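## Notes from the sorting bench, August 2022

So, I promised Merja I'd write up the bin cell for the newsletter before everybody scattered for vacation, and of course I'm handing it in late. Sorry, Merja. Grab a coffee, this one runs on a little.

For anybody who works up front and only hears us through the wall: Sirna is what we call the picking cell on the back bench. The name came with the software and it stuck. Before June, the color sorting was all hands. Two of us would stand there with a bin of mixed blocks from the Resgate line and sort them by color and length into trays, all shift, and then swap with whoever was on packing so our backs could have a change of scenery. I did it for years. I could do it with my eyes shut, and on some early shifts I pretty much did.

Now the arm does the picking and I do everything around the picking, and I had no idea how much "everything around the picking" there was going to be! I figured I'd be standing there with my arms folded. The first week I walked more than I ever did on the old bench. You load the bin, you check the clamp, you go look at the screen, you come back, you find out the arm is waiting on you and has been for a while. It doesn't tap you on the shoulder. (We've asked for a louder chime. Mulley, who put the cell in, say it's a setting and they'll get to it.)

The thing I get asked most at lunch is whether it's faster than we were. On a good day with a full bin, no, I don't think so. Two people who know the work are quick, and we could grab a handful at once and sort it out on the way to the tray. The arm takes one block at a time and it thinks about it first. Where it wins is that it's the same at the end of the shift as it was at the start. Our best full day so far was 1541 blocks, and I was so pleased I wrote it on the whiteboard in the big marker, and then somebody wiped it off to put up the parking notice. So I'm putting it here where it can't be wiped.
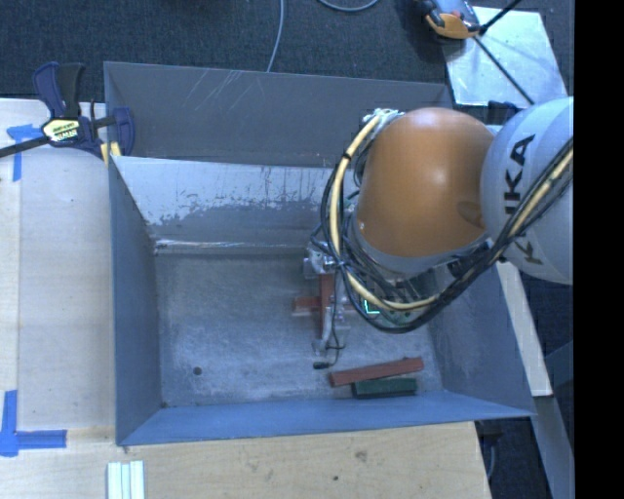

What it really doesn't care for is a nearly empty bin. When there's plenty in there it has its pick, and it goes for whatever is easiest to get at. Down to the last handful, they're lying up against the wall or on top of each other, and it has to work for each one. You'll see it go in, think better of it, back out and try from another angle. I used to reach over and want to nudge things along. You can't, obviously, you have to stop the cell first and wait for the light and all that, and by the time you've done it the arm would've managed on its own. Learning to leave it alone has been the hardest part of my job this summer, and I'm only partly kidding.

The long pieces are a story too. Anything short goes up without a fuss. The long ones it likes to take near the middle, and if it gets one too close to the end you get a swing, and the swing knocks whatever's next to it. We had 62 stops in the first two weeks and I wrote down every one in the green notebook (still on the shelf by the sink, please don't use it for phone messages). A good half were long pieces. Merja went through the notebook with the Mulley people line by line, they changed how it chooses where to grab, and it's a lot calmer now. I bring that up because a few people asked me why I was bothering to write it all down by hand when the computer keeps a log. The computer logs that it stopped. It doesn't log that the two blocks were crossed over each other when it did.

About the jobs, which I know is what people actually want to read about. The sorting bench had two people per shift and now has one, and the other spot moved over to the Sjöberg orders, where they've been short since spring. Ours was the only bench affected. I was offered either one and I picked the cell, mostly out of nosiness. The pay grade went up one step after the training, and I'd push anybody else who does the course to make sure theirs does too, and get it in writing before you start.

There are things I miss. I miss having someone across from me. You get a lot of talking done over a bin of blocks, and the arm is no company at all. I eat lunch with the packing folks more than I used to, so that's something. On the other side, my wrists haven't felt like this in years. I went back to knitting in July! First time in ages I can get through an evening of it without the heating pad.

A few housekeeping bits while I've got you. Please keep off the tape marks on the bench, they're for lining things up and they need to stay where they are. Anything left over from a changeover goes in tray 108 and nowhere else, and yes, that includes the odd piece you find on the floor. If you want to do the operator course in the fall, tell Merja by the end of the month. She has room for four. You don't need to know computers, I certainly didn't, but it helps if you've done some time on the old bench and know what a bad bin looks like.

And whoever has my blue mug, I'd like it back.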